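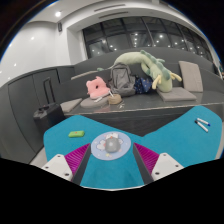 Figure 6. View from the hand-held gripper with the mouse on the round mat. Ceiling lights are reflected in the window band above the bench.

5.3 Pose drift from window reflections

The largest group of rejected demonstrations came from a single fault in pose tracking. Of the 250 demonstrations recorded at the Zamar site in March 2019, 34 failed the replay check, in which the recorded gripper path is run on the arm at reduced speed over an empty fixture. In each of the 34, the path was smooth and passed the velocity filter, but the closing position was displaced from the true position of the mouse. One replay drove the left finger into the fixture before the force limit stopped the arm. We treat this as a safety matter, as the velocity filter was the only check applied before replay up to that point.

The task was simple. The operator approached the mouse with the gripper, closed on it, moved it either onto or off the mat, and released it. Poses were estimated by the Pirdale tracker from the wrist view and the inertial unit, with no external markers. The tracker keeps up to 1,000 point features per map and favors points with high contrast against their surroundings.

At Zamar this preference worked against us. The table top is a single color with little texture, and the cabinets and bench are dark and mostly plain. After dark, the ceiling lights show up in the window glass as small, sharp points, and the tracker accepts them readily. A reflected light does not behave like a mark on the glass. It moves as a fixed point at the mirrored position of the lamp, well outside the room, and a set of such points is consistent with itself. The outlier test therefore kept them. Because the panes are not all in one plane, a point also shifts when its reflection crosses from one pane to the next — a small step that the solver absorbs into the gripper pose.
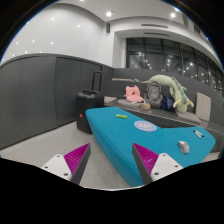 Figure 7. Wider view of the same room. The mouse is on the table near the right finger, and the white wall also carries small points of light.

We inspected the maps of the 34 failed recordings by hand. All contained features placed beyond the window plane. In the worst case 107 such features were in use at the moment of closing, and most of the points on the table had been dropped. The smooth wall above the cabinets added a second, weaker source of false points. Recordings made at the Chauke site, where the blinds were down, showed neither effect.
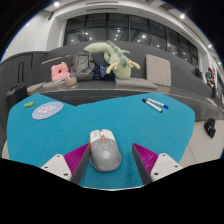 The error was largest in the last part of the approach. With the gripper low over the table, the fingers hide much of the near surface, the few good points on the mat and the loose items move quickly across the view, and the distant points dominate the solution. A lateral error at this stage leads to one-sided contact in replay: one finger reaches the object early and pushes it out of line before the other finger arrives.

Two changes were made. First, features that triangulate outside a box drawn around the room are now removed before the pose is solved. Second, the Vurnham replay controller holds the arm above the fixture until the recorded start and end poses agree on the table height. The box must be measured again for each room, and it does not remove false points on the wall, which lie inside it. We reran the failed recordings with the first change only. Those in which the table points had been lost entirely could not be recovered and were left out of the training set.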